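Kids' bedroom check, upstairs back room – 24/04/2026

I do this one myself now, with a cup of tea and the old Khosravi form, and I scribble comments wherever I feel like it. Ingvar Steinarsdóttir gets a copy for the house folder (hi Ingvar, sorry about the handwriting last time!).

**Room**

- [x] Window restrictor holds. Stiff, but it holds.
- [x] Blind cord up on its cleat, well out of reach of the bed
- [ ] Dresser strapped to the wall – the strap is there, one screw is loose. I'll bring the long screwdriver.
- [x] Smoke alarm tested, and wow, it's loud
- [x] Outlet covers in

**Bed**

- [x] Slats all seated
- [x] Mattress snug against the frame, no finger gaps
- [ ] Sheet fitted properly. It keeps riding up and bunching on one side, so I'd like deeper corners next time we buy. The Clondeo set is 33 dollars and I think we should just get it.

**Clothes going into the winter box**

I added this part in March after a snap came off in my hand (a different coat, thank goodness). Every fastener gets a firm tug, then I run a thumb along the trim and feel inside the pockets. The pink quilted one took me longest, mostly because I kept stopping to fold it and then unfolding it again.

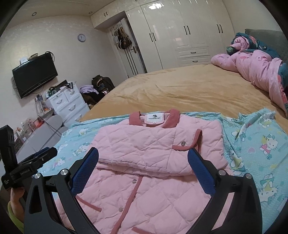

*Pink quilted jacket with sleeve folded over, silver snaps and rose trim, on the Hello Kitty sheet.*

- [x] Snaps tight, all of them, both halves
- [x] Ribbed edging sound, no loops of loose thread to catch a finger
- [x] Pockets emptied – one hair tie and a very old raisin
- [ ] Name tape sewn in. Not done! I ran out of the Muletti tape and the new roll is up to 30 days away, so it'll be pen on the inside for now.
- [x] Collar lies okay when it's worn, nothing scratchy at the neck

**Storage**

- [x] Box lid vents clear
- [ ] Box off the top shelf. Still up there, still too heavy for me to lift down alone. Ingvar, can you give me a hand before the next check?

Dresser screw first, then the box. I'll initial both when they're done.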